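Makura Lane Mural Scheme

The Makura Lane Mural Scheme is a public art programme in the market town of Qudah, under which blank walls and shuttered shop units are painted at the town council's expense and discussed at everyone else's. It was proposed by Hadi Semaan, a signwriter, who had grown tired of looking at the side of the former Fastero shoe shop.

Background

Makura Lane runs for 448 metres between the bus station and the old corn hall. When the scheme was put forward, 17 of its shop units stood empty, several of them with window displays still promising a closing-down sale. The council had already tried hanging baskets, which were stolen, and a heritage trail, which was not.

Semaan's proposal asked for paint, scaffolding and permission. The council granted the paint at once. Permission took 15 months, largely because the owner of one wall could not be found and the owner of another could be found but would not stop writing letters.

The walls

The first mural, Heron with Parcel, was finished in October and covers the gable end beside the Mumero café. It shows a heron. The parcel was added after the café complained that the lower half looked unfinished, and its contents remain a matter of local debate.

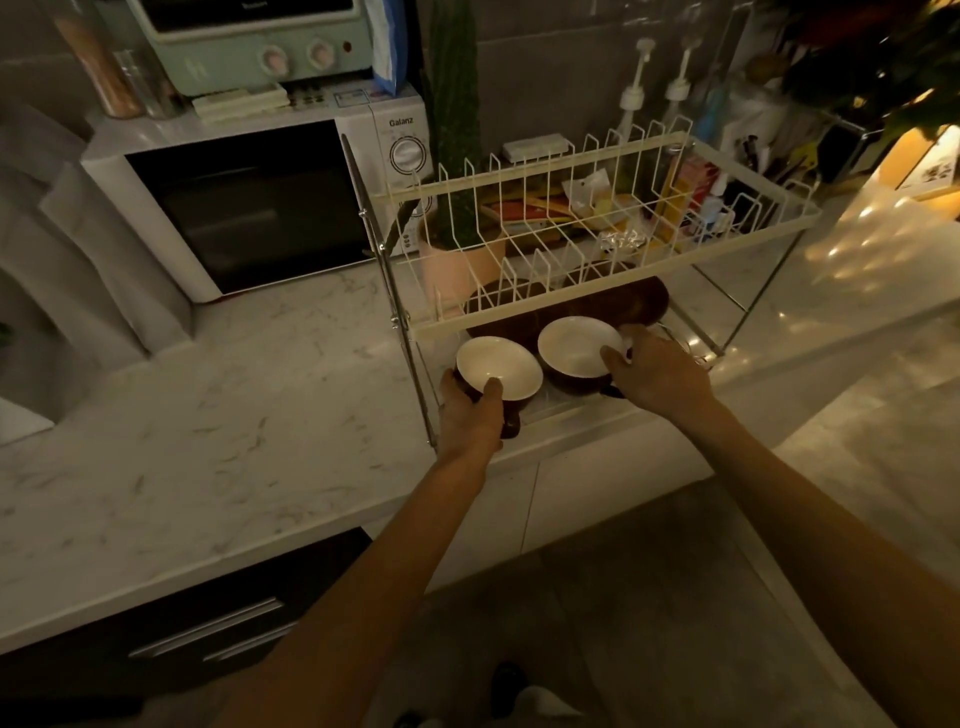
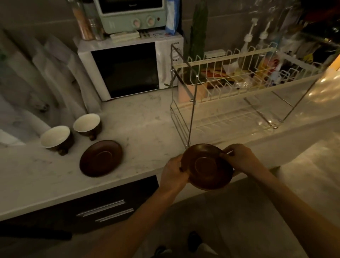 Later works include a row of painted doors on a wall with no doors in it, at which delivery drivers have been known to knock, and a portrait of the river as it appeared before the car park. An abstract piece in orange and grey was commissioned for the bus station and is generally taken for a timetable.

Reception

A council survey drew 38 replies. Most were favourable, although one consisted entirely of remarks about bins. Traders reported more people walking down the lane, and rather more of them walking backwards to take photographs, and a bollard was moved as a result.

Four of the empty units have since been let. One tenant asked for the mural on the shutters to be kept, then opened for such long hours that it is now visible only on Sundays - and on bank holidays, if the weather is poor.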